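Re: [graden-users] wrist cam renders, gripper pose off by one step?
Date: Monday, August 19, 2019

quick reply, in between two builds, sorry for the mess

> We upgraded the Lucero bridge to the current branch and now the
> wrist camera and the joint states don't line up. At slow speeds
> you can't tell. On fast moves the detector puts the table edge a
> couple of cm off and the planner refuses the approach. Is it
> a calibration problem? We redid the extrinsics twice and got the
> same numbers both times.

Not calibration. If the extrinsics come out the same twice leave them alone.

We hit this on the Drakora cell model in December and I lost most of a week to it. The bridge renders at the end of the physics step but stamps the image with the time from the start of it. Joint states get stamped at the end. So every image looks one control period older than it is. With us that's 16 ms, nothing when the arm creeps, plenty when it swings.

Two things to check before you patch anything:

- render_sync in the bridge config. Default changed from "step" to "free" at some point, no changelog entry that I can find. Set it back to step.
- the tf buffer on the perception side. Ours was taking the latest transform instead of looking it up at the image stamp. Two bugs, and they partly cancelled, which is why the old branch looked ok.

After both fixes I reran our approach set, 371 plans, same seeds. Planner rejected 9. Before that it was more like every fifth one. The remaining ones are real collisions with the fixture so I'm happy.

Also – turn off the auto exposure in the renderer while you debug. It drifts for the first 20 frames after reset and the edge detector picks up junk. Cost me an afternoon.

Wrist view out of our sim below, jaws open, bare surface. I use this sort of view for the edge test becuase there's one long straight border to fit and no parts to confuse it. The floor texture is busy enough to upset a cheap threshold, so fit the line with ransac and mask the fingers first. The mask has to come from the model at the image stamp too, otherwise you get the same lag back in through the side door.

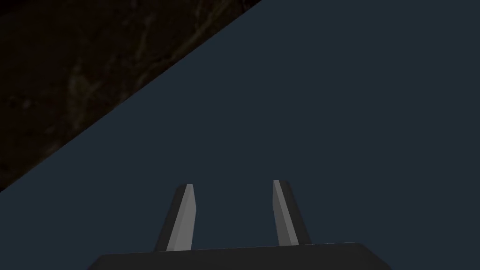
Does the fix need a rebuild of the planner as well?

Only the bridge and the perception node get rebuilt; the planner just reads the corrected poses and can stay as it is.

If you're on the Cemetel fork the config key is called sync_mode, same values. I havent tested there. Someone on this list said the fork also drops the stamp entirely when the queue is full, so set the queue to one and see if the problem moves.

Patch for the stamp is small, I'll put it on the tracker tonight once the tests go green. If you want it sooner – in the publish call, swap step_start for step_end, that's the whole thing. Don't touch the one in the depth publisher, it's already right and if you change both you end up with depth ahead of color.

Send me a bag with one fast move if it's still off after that. Please keep it short, last one somebody posted took down my mail client.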